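Chapter 4
Football Clubs and Their Towns

A football club does not live only from its results. It lives also from the place where it plays, and from the people who come to watch even after a bad season. In this chapter we study how a small club and its town become connected, and what happens when this connection gets weaker.

Our main case is the club of Prudby, founded in 1899 by workers of the Tasero rope factory. For nearly 80 years the players had their jobs in the factory and trained in the evening. When the factory closed, the club lost its field and had to share a stadium with its old rival, Etetti. Many supporters refused to travel there. The average attendance fell to 104 persons, and the youth teams stopped in July of the same year.
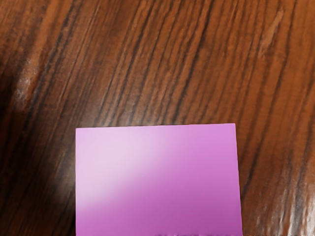 The return to Prudby was slow. The club first rented the school field, then bought a piece of land near the Radwan bridge. We will look at these steps one by one, because each of them shows a different kind of support: money, work, and simple presence at the matches.

Before you read section 4.1, think about a club in your own area. Who owns its field? Write down your answer and keep it, as you will need it for the task at the end of section 4.3.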